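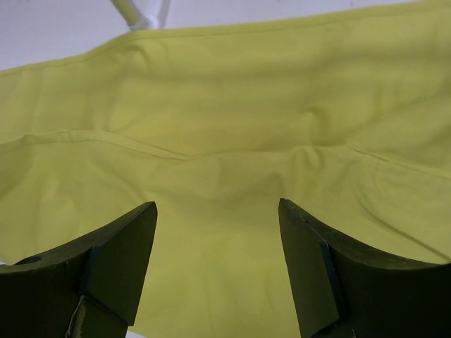

Switching our club's messaging backend: move the old history or start fresh?

Posted by girkdale_paddler

Hi all, hoping someone's been down this road. I look after the members' app for a paddling club (unpaid, which will become obvious from how I've set it up). The chat part runs on an old relational database on one little server, and it's been fine for years, but on race mornings everybody logs on at 5 am to ask whether it's cancelled and the whole thing falls in a heap. Messages turn up twice, or in the wrong order, or ten minutes after we've already launched the boats.

I've been playing with Clatthorpe, which is a document store, and on my test box it's lovely and quick. My trouble is the history. We've got 3371 conversation threads, some of them years old, and the attachments are stored as blobs in the same table as the messages. I know, I know. I inherited it.

So do I migrate the lot, or do I keep the old database as a read-only archive and start the new one empty? I had a go at the Oston import tool and it chewed through the first few hundred threads nicely, then stopped with a "document too large" error and no hint about which thread it didn't like. I'd prefer not to pay for anything fancy. I've got until November, when the season gets busy again.

Also, is one node enough for something our size, or is that asking for trouble?

Cheers in advance!

Posted by saltbush_dev

We did a very similar move at my work last year, so I feel your pain with the blobs!

Get the attachments out first, before you touch the new database at all. Write a little script that dumps each one to plain file storage and puts a path back in the row where the blob was. Your "document too large" error is almost certainly one long thread with a heap of photos in it, because the importer will be trying to cram the entire thread into a single document. Once the pictures are out you might find it just goes through.

If it doesn't, look at how you're modelling threads. I made the mistake of one document per thread with all the messages nested inside, and it was great until somebody's group chat got enormous and every new message meant rewriting the whole thing. One document per message, with the thread id and a timestamp as part of the key, is much nicer to live with. It sorts out your ordering problem too, provided you use the server's timestamp and don't trust the phones. Phones are hopeless. For the doubles, have the app make up an id for each message before it sends, and use that to ignore repeats.

As for migrate or archive, I'd bring over the last 6 months and leave the rest read-only with a link in the app menu. We did that, and the grumbling lasted a fortnight. Keep a proper backup of the old one somewhere else before you start, and do a practice restore from it (I skipped that step once and have never skipped it again).

On nodes, I wouldn't run just one if people rely on it for safety calls. We've got 4 but we're a lot bigger than you. Have a look at what the docs say is the minimum for automatic failover and start there.

Posted by mick_o_the_wires

just use Leitão mate, way easier. had it going in an arvo

Posted by tern_and_teal

Leitão is fine but I don't think it'd help with the import, you'd still have the same blobs to deal with.

I agree with most of what saltbush_dev wrote, though I'd check one thing before moving anything. Does your messages table have an index on the thread id and the time? I had an app that crawled every morning and I was all set to rebuild it, had the new server picked out and everything, and then found it was scanning the full table each time somebody opened a chat. Adding the index took me less time than making a cuppa. It won't cure your duplicates, and the blobs still need to go, but it could get you through the season without rushing.

If you do go ahead with the move, run both side by side for a bit, writing to the old and the new and reading only from the old. Then compare thread by thread and swap the reads over on a quiet evening, well away from a race.

And turn up the logging on the Oston importer. Mine had a verbose setting in the config file that printed each record's id as it went, so you could see exactly where it fell over. Not sure if yours is the same version.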